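About Dresthorpe

We sell play kitchens and everything that goes in them. Dresthorpe is one shop, one stockroom and one long white table, and most decisions of any consequence have been made at the table.

It all began with Uwe Reuter, who used to fit full-size kitchens for adults and grew tired of being asked whether the drawers could close more quietly. His new customers have never raised the matter. They want to know if there is a banana.

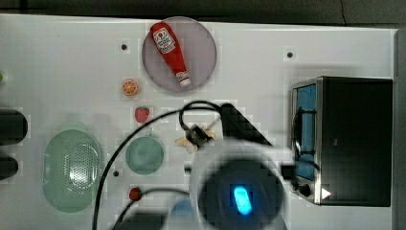
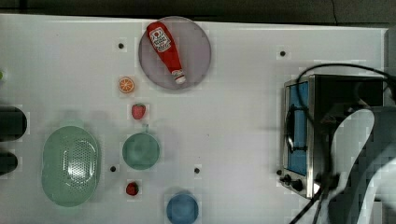
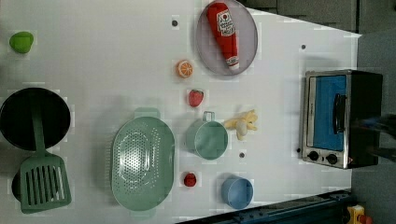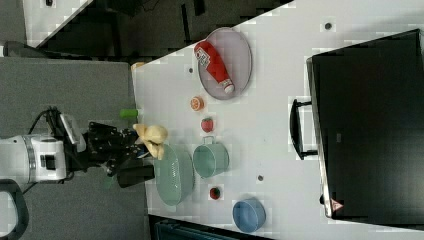 The ketchup on its plate, with the colander never far away.

Do you sell single pieces, or only full sets?
Single pieces, always. If the strawberry has gone down the back of a radiator, you can buy a strawberry. Write to us with the name of the set and we'll match the color as closely as the current batch allows. Orange halves are sold one at a time too, for families where the other half has been fed to the dog.

What we carry

The list stands at 151 pieces, and Uwe would like it known that he wanted to stop at 60. Fruit sells best. Ketchup comes next, which says something about the cooking. Colanders are slower, although people who buy one tend to write us long, warm emails about it, and we have learned to keep them in stock.

Our house range is called Vandus. It covers plates, bowls, cups and the larger pots, mostly in soft greens and grays. We did once try everything in bright red and had to lie down. Faltasex is our line of small appliances, and yes, we know. The name was chosen late in the day, the labels were printed by morning, and the ovens are good enough that we've decided to live with it. Please stop sending us suggestions.

Wooden stoves and sinks come from Dreßler, a workshop that answers the phone when it feels like it. Delivery is usually in August. We've never found out why.

How we choose

Everything new gets laid out on the table beside things we already sell, and we leave it there for a while. A plate that looked charming in a catalog can look rather sulky next to a colander. Sizes get compared as well. We don't mind a strawberry that is a bit big for its plate, but a pot ought to hold something, and a cup should survive being used as a hat.

Hanyu Jia has the last word. She taught preschool for seven years before she joined us and has watched every object in this shop's catalog being used for something else. Her notes are short. "Will be a phone" is one of the kinder ones. "Will be thrown" means we order it in soft or we don't order it – she has turned down three toasters on those grounds, and a cheese.

Visiting

You're welcome to come in and play shop with us, in the sense that it's a shop. Children may handle anything on the low shelves. Adults may too, though we notice they tend to stand there arranging the vegetables by size and then look embarrassed when somebody wants to get past.

Lunch orders taken by customers under five will be served in the order received. Soup is always on. If you're handed a plate with a bottle of ketchup on it and nothing else, please say thank you and eat up; the chef has worked hard.

Returns go to the counter at the back, next to the scales. Bring the receipt if you have it, or the child if you don't, as they generally remember what they picked.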